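Workshop notebook, Tuesday, July

Started 9.15, coffee in hand, clause library open. Today's job was the garden leave wording, and I have been looking forward to it for weeks, which probably says something about me. Ludmila has the other half of the table and is on notice periods.

Where we left off: the Wirnbridge template still had garden leave tucked inside the termination section as a single long sentence, with the pay point hanging off the end of it. It read as though somebody had added bits over the years whenever a client complained. We pulled it apart and got five separate clauses out of it, and they look so much better standing on their own! In order:

Right to place on leave. Employer may, once notice has been given by either side, require the employee not to attend work.
Pay and benefits during leave. Salary in full, pension contributions in full, car and phone dealt with in the schedule.
Duties that carry on. Loyalty, confidentiality, being reachable in working hours.
Duties that stop. No client contact, no systems access, no speaking for the firm.
Set-off. Time on leave comes off the length of any restriction that follows.

The last one is the one I care about. The old template had no set-off at all, so a senior person could sit at home for a full notice period and then begin the whole restricted period from scratch. Hard to defend as going no further than needed. Ludmila had drafted a set-off for the Virnard job last year and it slotted in with only two words changed. Lovely when that happens.

10.40. Long and very enjoyable argument over "may" and "shall" in the first clause. I wanted "may, at its discretion". Ludmila says "at its discretion" adds nothing to "may" and invites a row over how the discretion was used. She's right and I have taken it out. Also took it out in the bonus section while I was there. NB: check whether anyone relies on it in the bonus section before this goes round!

Note on having the express right in the contract at all. Some people on the team still think the employer can simply send a person home as long as the wages are paid. For plenty of jobs that may be fine, but where someone needs to keep their hand in (dealers, surgeons, anyone whose skill or name goes stale) there is a real argument that they have a right to the work as well as the money. If sending them home is a breach, the restrictions afterwards could fall with it. So the express clause is doing a great deal of quiet lifting and it should never be treated as optional for senior staff. I've put that into the drafting note in the margin in nearly those words.

11.30. Test run. We took the draft and tried it on the Dijkstra facts, which we use for everything now: sales director, resigns by email, tells two clients before telling her manager, wants to use up holiday. The clauses held up well until holiday. Nothing in our wording said whether accrued holiday is treated as taken during leave. Added a sixth clause for it, with a note that the employer has to give proper notice of the dates. Not elegant yet. The sentence has three commas too many and I got lost in it reading aloud, always a bad sign.

Reading aloud is still the best test we have, by the way. Anyone joining the group: do it. You hear the missing verb straight away.

12.50. Broke for lunch, then back on definitions.

Definitions took the whole early afternoon. "Garden Leave" itself was easy. "Client" was not. The Vurarum version covers any person the firm "has dealt with", with no time limit and no link to the employee. We've cut it back to clients the employee personally dealt with in the final stretch before leaving, length in square brackets so people have to think and fill it in. I like square brackets for this. A blank gets skipped and a default gets copied, but a bracket in bold annoys people until they deal with it.
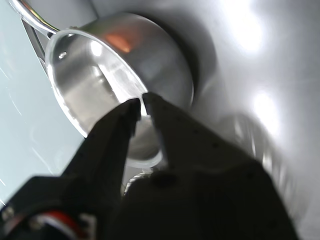

Next question was which date that final stretch is counted back from. If it runs back from the end of employment, then months on garden leave eat into it, and a person who has had no client contact on leave may have dealt with hardly anybody in the window. Far better to count back from the start of leave where there is any. Small fix, huge difference, and I was absurdly pleased when Ludmila spotted it. Changed in the definition, and in clause 29 where the same words turn up again. Clause 29 now just points to the definition.

3.20. Proofing. Cross-references are a mess because of the new clauses. Found one pointing at the schedule of company cars that should have gone to confidentiality. Renumbered everything by hand and then again after we moved set-off up next to the restrictions themselves, where it makes more sense.

Still open:
Holiday clause, shorter.
What happens if the employee asks to leave early and the employer agrees? Does set-off stop on that date? I think yes. Ludmila thinks it needs saying.
Directors: resignation from office on the first day of leave, or at the end?
Junior staff version. Do they need garden leave at all, or just a short notice clause?

Ludmila is taking the directors point home with her. I'll have a go at holiday first thing, before anyone else is in, and read it to the filing cabinet.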